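Teaching by Hand: A Conversation on Demonstration Data for Small Arms

Sandrine Picard runs the demonstration program at Kukport, where small tabletop arms are taught household tasks by people. Bakari Nzioka is one of the operators she trained, and he now writes most of the recording procedures. We spoke over an afternoon in December, first in their office and later beside one of the benches. What follows has been shortened and put in order.

Picard came to the subject from industrial programming, where a path was a list of points and a technician stored each one with a pendant. She says the change in method was smaller than people assume. "In the old work you also showed the machine the task. You moved it to a place and pressed a button. We are still moving it to places. We keep everything between the places now, including the parts where the operator was thinking."

Kukport records in two ways. In the first, the operator holds the arm and moves it directly, with motor torque switched off or reduced. In the second, the operator holds a matching leader arm, and the follower on the bench copies its joint angles. The team calls the first one hand guiding and the second one remote, even when the operator is sitting a few feet away.

Nzioka prefers remote for nearly everything. "With hand guiding, your own hands get into the camera view. The policy will see hands in training and no hands at run time. You can mask them or crop them, but then you have more processing to maintain. There is also the question of force. When I push the arm through a motion, I am supplying the force, and the motors record nothing useful about it. When I drive it from the leader, the follower has to do the work with its own motors, so anything it can't do, I find out immediately."

Picard keeps hand guiding for setting start poses and for teaching new operators how the joints are arranged. She has them spend their first morning moving a limp arm through its range. "People reach with the wrong joint. They try to solve everything with the wrist, because that is how they'd do it with their own hand. After an hour with the torque off they start using the shoulder."

The leader arm is lighter than the follower and has a trigger handle in place of the gripper. No force comes back through it. I asked whether that was a serious limitation.

"For contact tasks, yes," Picard said. "You are pressing on a surface and you feel nothing. What the operator learns to watch is the gap between the commanded position and the measured one. If I command the fingertips five millimeters below the table, they obviously don't go there, and the size of that error sets how hard the arm presses. So the leader position becomes a crude force command. This is why we store the leader's joint positions as the action and the follower's as the state. If you store only where the follower went, you throw the pressing away."

She described a set of recordings made early on in which that distinction was lost. The logging script wrote the follower's measured joints to both fields. The replayed motions looked correct and touched everything too lightly. They had 235 episodes and discarded all of them.

An episode at Kukport is one attempt at the task, from a rest pose to a rest pose. The operator starts it with a foot pedal and ends it with the same pedal. A second pedal marks the attempt as one to drop. Nzioka has strong views on when that second pedal should be used.

"New people drop too much. They miss a grasp, they go back and get it, and they think the recording is ruined. I want that one. The recovery is the part the policy will need later. What I don't want is hesitation. If you stop in the air for two seconds to decide, the policy sees two seconds of standing still with no visible cause, and it will learn to stand still. Decide before you press the pedal."

His written procedure asks operators to rehearse a motion twice without recording and then to record in blocks of 11. After each block, the object positions are changed and the operator gets up. He picked the block length by looking at completion times, which began to wander once people had been seated too long. A full session is 22 episodes, and an operator does at most two sessions before lunch.

Some of the variation in the data is planned. Positions come from a printed sheet, so that operators don't place things where the arm finds them easy. Lighting is left alone within a session. Speed is the variable Picard worries about most. Two operators can complete the same task by the same route, one in half the time, and the average of the two behaviors is of no use to anyone. The team pairs operators with tasks and leaves them there.

"We tried a metronome," Nzioka said. "It did work, and everyone hated it."

The cameras came up several times. Each bench has a fixed view and a view from the wrist, and Picard insists that operators learn to work from those two images on a monitor, without looking across at the arm. The reasoning is familiar in the field: if a person can't do the task from the camera images, the information may not be in the images. In practice her operators glance up anyway. She has stopped arguing about the glance and now runs a short check at the start of each new task, with a board placed between operator and arm. If the check fails, the wrist camera bracket is changed before any data is taken.

The bracket matters more than I had expected. Its angle decides whether the fingertips stay visible when the gripper is down near a surface, and a knock of a few degrees between sessions can make the later data inconsistent with the earlier data. Nzioka stores a reference still for each bench and overlays it on the live view each morning. When the two don't line up, he loosens one screw, nudges the camera and tightens it again.

Calibration of the joints is handled in the same routine. Both arms are put in a known middle pose and the offsets are written to a file named for the bench. Servos get swapped when their gears wear, and a swapped servo means a new offset file. Picard asks that the old one be kept with the episodes it belongs to.

By late afternoon we had moved to the bench area, and the talk turned to surfaces and small amounts of water.

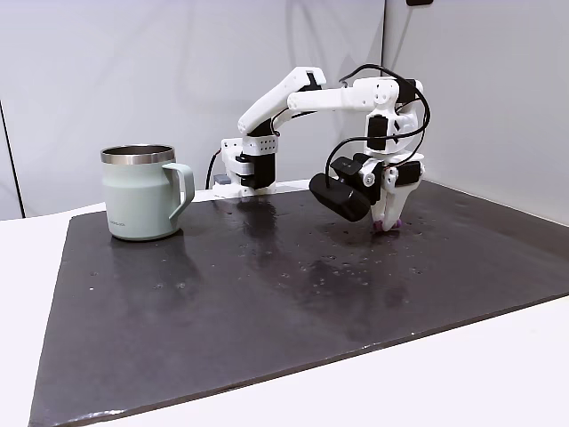
How many demonstrations does a new task need before training is worth starting?

"Fifty is where we train the first policy, and we treat that one as a test of the data," Picard said. "If it moves toward the right object and gets the order of the steps right, we go on recording. If it doesn't, more episodes of the same kind won't fix it, and we look at the cameras and the action labels."

From there the process alternates. The policy runs and an operator sits with the leader arm in hand. When the policy goes wrong the operator takes over, finishes the attempt, and the takeover is stored as new data. Picard borrowed the arrangement from a former employer, Grolano, where it was used on a packing line. The awkward part is the moment of takeover. The leader has to be in the same pose as the follower when control passes, or the follower will jump. On the newer benches, the leader's motors drive it along with the policy so that the two poses match. On the older ones, the operator lines it up by eye and the software refuses the handover until every joint is within tolerance.

Water is hard on this process for reasons that have little to do with the motors. Drops on a dark, shiny surface show up mainly as highlights, and highlights move when the viewpoint moves. The wrist camera sees a different pattern every few frames. Nzioka's notes on wet surfaces tell operators to approach from a consistent side and hold the wrist at one angle during the low part of the motion. He also wants the water put down in a different pattern for each episode - a policy can otherwise memorize one layout and repeat it with confidence over a dry mat.

"You have to define done," he added. "A person looks and says it's fine. For the recording I need the operator to end at the same standard every time. Otherwise the end of the episode is noise."

Both of them are skeptical of pooled data from other sites. Kukport exchanged recordings with a group at Mwakalinga that used similar arms, and merging the two sets took longer than making a new one would have. The joint zero positions differed, and so did the gripper scale, with open and closed reversed. Since then they have used a plain text sheet called Trernari that goes with every set and lists units, signs, frame rate, camera positions and the operator for each block. Nzioka fills it in by hand and another operator reads it back to him.

I asked Picard what she looks for when hiring operators. She has had good results with people who did fine assembly or sewing, and mixed results with people who play a lot of video games, who tend to be quick and correct constantly. Small corrections show up as jitter in the action signal. She can smooth it, though she would prefer that it weren't there.

Nzioka had one more session to finish when we stopped. He checked the overlay, sat down, and put his foot on the pedal.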